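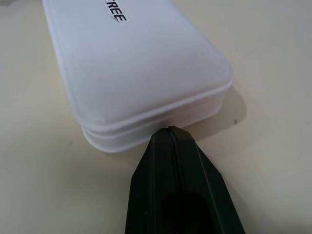
The lab at Lavine runs its visits on Tuesday afternoons, and you have to sign up by email. I went because we are picking a motion planning stack for our own two-arm setup and I wanted to see how theirs behaves outside a slide deck. There were nine of us. Elias Khalaf, who leads the control group, met us at 2 p.m. and took us straight to the operator desk.

Most of the first hour was spent on logs. The group writes its own task layer, called Grusach, which sits on top of an ordinary joint controller. An operator writes a task as a short tree of steps — approach, touch, push, grip, release — and each step carries its own limits for speed and force. When a step fails, the tree goes back one level and tries a different approach pose. Khalaf showed us the record for one task in which the planner had been asked for 386 approach poses and returned 383 that were free of collisions. The other three all had the elbow too close to the edge of the table. He had kept them in the log with the reason written beside each one, and I wish our own tool did that.

Flat boxes get a lot of attention here. A pale box on a pale table is hard for depth cameras, and the bottom edge is the hardest part to place. The head camera gives a first guess at the box outline. The wrist camera takes over for the last stretch, when the finger is close to the base and the head view is blocked by the gripper. The two estimates are merged, and if they disagree by more than a set limit the arm stops and waits. I asked how often it waits. Khalaf said it depends mostly on the lighting, and that they had stopped trying to tune that away.

The wrist view refreshes at 20 frames per second in their setup. That sounded low to me, but the approach is slow at that point and the force limit does most of the work. The operator screen plots both side by side, with the active step named at the top. You can scroll back through it afterward, step by step.

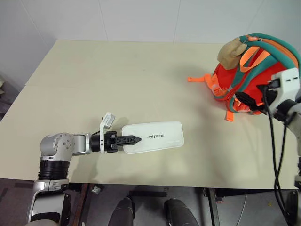 Two arms, one planner

Both arms are planned together. Grusach used to handle them as separate jobs with a shared keep-out zone in the middle of the table, and that was simple but wasted a lot of reach. Now there is a single plan, and either arm can be told to hold contact with something while the other one works. Holding contact is its own step type, with a force band instead of a target position.

The backpack is the harder object of the two. A box keeps its shape, so one outline is enough. A bag with straps needs a new outline after every push, and the straps are modeled badly or left out. Khalaf said straps are currently marked as "ignore unless gripped," and the planner is allowed to pass over them at a low height. A member of our group from Kushnir asked about cables on the robot itself. Those are covered by a fixed margin added to the wrist shape, set by hand.

After the break we were given the editor and allowed to change a tree in simulation. I swapped the order of two steps and got an error with a line number and the name of the limit I had broken. It took 29 seconds to replan after I fixed it, which is longer than I would like. Khalaf said most of that time goes to checking both arms against each other, and a faster check is being tested at their Brunico office.

If you go, ask for the log viewer early, before the editor session starts. The visit ends at 5 p.m. and there was a line for the two simulation desks. Bring your own laptop if you want to take notes on the tree format, as the handout covers only the basic step types. Parking is behind the building, and the side door is the one that's open.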